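Four Grippers, One Bowl: A Talk With a Simulation Test Lead

The test team at Varkasau does most of its gripper work before any hardware arrives. The company is small. It fits out two-armed robots for customers who want them to handle household objects, and it gets asked the same thing on nearly every first call: which gripper should we buy? The engineer who runs the simulated trials there agreed to talk on the condition that the story stick to the work and leave names out. We spoke for an hour and a half, first in a meeting room and then at her desk.

She started on the mechanical side, building fixtures for a packaging line, and moved over to simulation four years ago. "I was the person who had to bolt the thing on," she said. "You spend a day mounting a gripper, another day on the wiring, and then you find out in ten minutes that the fingers are too fat to get inside a cup. I wanted the ten minutes first."

The current comparison covers four end effectors. Two are from Mollis, a short parallel gripper and a longer version with narrow fingers. One is a three-finger unit from Kirkegaard. The fourth is the gripper that came with the arms. All four have been modeled and run through the same set of floor-level and table-level tasks, 500 attempts each for the main pick, with the starting positions shuffled every time.

The tasks are dull on purpose. Pick a small object off a flat floor. Pick it off the floor next to furniture. Take it out of a bowl. Put it back in. "People want to see it fold a shirt," she said. "I want to see it get something out of a bowl without moving the bowl. If it can't do that I don't care about the shirt."

The bowl task is where the four have separated most. A round object lying on its side at the bottom of a curved bowl will roll when a finger touches it. It also sits below the rim, so the wrist has to come in steep or the housing hits the edge. The short Mollis gripper hit the rim on a lot of its early attempts. Changing the approach angle fixed most of those, but the arm then had to fold in close to the torso to reach it.

"That's a gripper problem that turns into an arm problem," she said. "On the spec sheet the short one looks great. It's light and it's stiff. Then you find out it costs you reach."

The longer Mollis model cleared the rim more easily but was worse at holding on. In the simulator its fingers bend slightly under load, and she spent much of March deciding how far to trust that. She had the team pull a real one against a scale and compare the bend with the model. The two were close enough that she left the settings alone.

The Kirkegaard gripper was the surprise for her. She had expected three fingers to be clumsy in a tight space. It was slow, and it needed more room beside walls and furniture, but it dropped the fewest objects once it had them. "If your customer isn't in a hurry, that's a real answer," she said. "Most of them say they aren't in a hurry. Then they watch it."

She pulled up the floor setup on her monitor to show how an attempt begins. The bowl can land anywhere within reach, and the sofa and the wall move too. Some layouts leave one arm plenty of space and the other almost none, and the controller has to choose which to use.
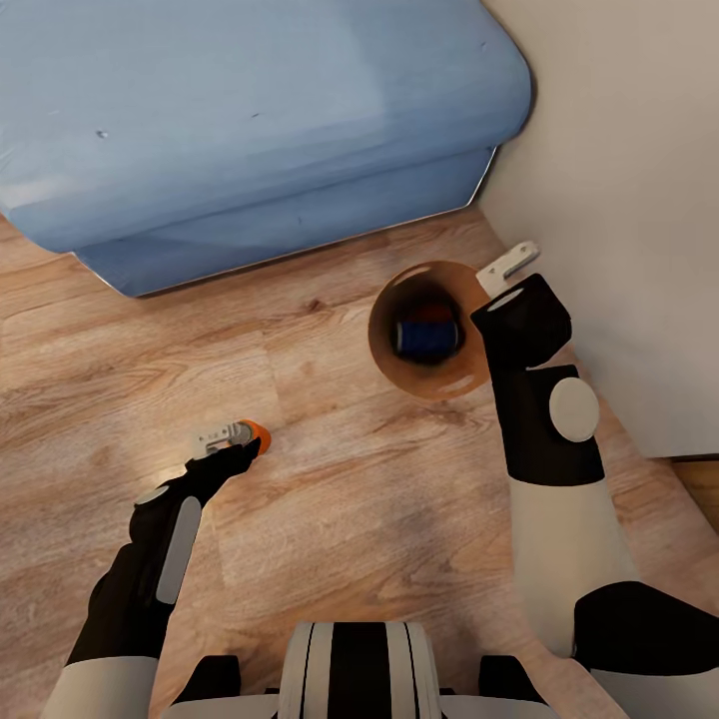 The floor-level bowl task in simulation, with the right gripper beside the rim and the left out over open floor.

The choice of arm is handled by a controller from Lamton, which the team is testing against its own older one. The older controller picks whichever hand is closer. The Lamton one plans both reaches and compares them before moving. In the last full batch, 1,557 attempts with the Lamton controller and 1,466 with the old one, the newer one made fewer bad choices near walls and took longer to start moving.

"I'd like the batches to be the same size," she said. "Some runs crashed and I didn't rerun them. I know. It bothers me too."

She is careful about what the numbers mean. Contact between a finger and a curved surface is hard to simulate well, and friction is a guess until someone measures it. Lighting is another weak spot. Glossy surfaces and shadows inside a container can confuse a camera, and the rendered versions are usually cleaner than what the real cameras send back. Her team has started adding noise to the camera feed, and the success rate in the bowl task went down when they did. She considers that progress.

I asked what she would tell a lab choosing a gripper on a limited budget.

"Write down the five things you'll pick up most, and measure them. Then measure what they're sitting in. People forget the second part. They bring me the object and they don't bring me the drawer."

She also said to budget for the mount. On her last project the adapter plates took longer to get right than the grippers did, and a bracket that stuck out a little too far caused trouble on every pick near a wall. She now models the brackets along with everything else.

The next step is hardware. The long Mollis and the Kirkegaard will each go on a real arm for 70 picks, using the same object positions as the simulated set. The short Mollis is out unless a customer asks for it. The stock gripper stays in as a baseline, and she would not be upset if it won. "It's already on the robot," she said. "Nobody has to mount anything."

Related
Why your wrist camera loses the object at the last inch
Lamton controller: notes from the first month
Measuring finger bend with a luggage scale
Adapter plates: what to ask before you order
Parallel or three-finger? Readers reply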